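Can a machine do it yet? Workshop edition

Sorting screws by size: yes, if you tip them out flat first.

Sweeping up: yes, on a clear floor. Lift cables off it before you start, and keep offcuts in a bin.

Handing you a screwdriver: sometimes. Lay tools well apart with the handles all facing the same way. Marking out a work area with tape helps you put things back in the same spot.

Foil and cloth: poor. Anything that creases looks different each time it is moved — smooth it out by hand and weigh down the corners.

Driving a screw: start it yourself by a couple of turns.

A Skustard arm costs 329 a month to hire, so for small jobs your own hands are still cheaper. We will go over this list again in October.

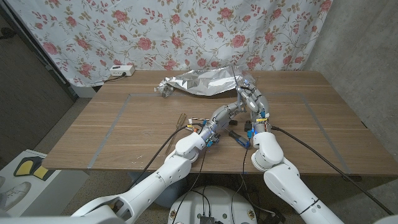
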